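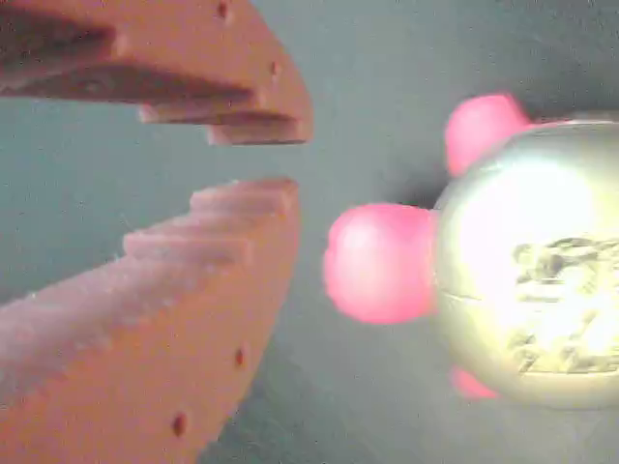

How Does a Lawn Mower Cut Grass?

Grass keeps growing as long as it has water, light and warm weather. When a lawn gets too tall, it is hard to play on and hard to walk through. People use mowers to keep it short.

There are two main ways for a mower to cut. Each one has its own kind of blade.

The spinning blade

Most mowers you see in yards are rotary mowers. "Rotary" means it turns in a circle. Under the mower is a metal cover called the deck. Inside the deck is a flat bar with sharp ends. The bar spins very fast, like a ceiling fan turned up much too high.

The back edges of the bar are bent up a little. When the bar spins, these bent parts push air around and make a wind inside the deck. The wind pulls the grass up straight so the sharp ends can hit it. Then it blows the cut grass out through an opening or into a bag. Cut pieces of grass are called clippings.

The rolling blade

A reel mower works more like a pair of scissors. It has curved blades set around a bar between two wheels. When you push the mower, the wheels turn the blades. The grass gets caught between a moving blade and a flat blade that stays still - snip.

Many reel mowers have no engine at all. The person pushing is the engine. They are quiet, but they do not work well on tall weeds or bumpy ground.

Where does the power come from?

Some mowers burn gasoline in a small engine. Some use a battery. A few have a long cord that plugs into the wall, and the person mowing has to keep the cord away from the blade.

How short should grass be?

A blade of grass is a leaf, and the plant uses its leaves to make food from sunlight. If you cut off too much at once, the plant has less food and may turn brown. A good rule is to cut off no more than one third of the height. If the grass is 3 inches tall, take off 1 inch and leave 2.

Grass can grow back after mowing because it grows from near the ground. The tip gets cut, but the growing part is still there.

Staying safe

Mowers are for grown-ups and trained older teens. A spinning blade can throw a rock or a stick a long way, so children and pets should stay indoors while someone is mowing. Never ride along on a mower, even on a grown-up's lap. Never touch a mower that has just been turned off - the engine can still be hot and the blade is sharp.

You can help before the mowing starts. Walk over the lawn with a grown-up and pick up toys, sticks and balls.

Words to know

Clippings: pieces of cut grass
Deck: the cover over the blade
Reel: a set of curved blades that rolls
Rotary: turning in a circle

Written by Natalina Negri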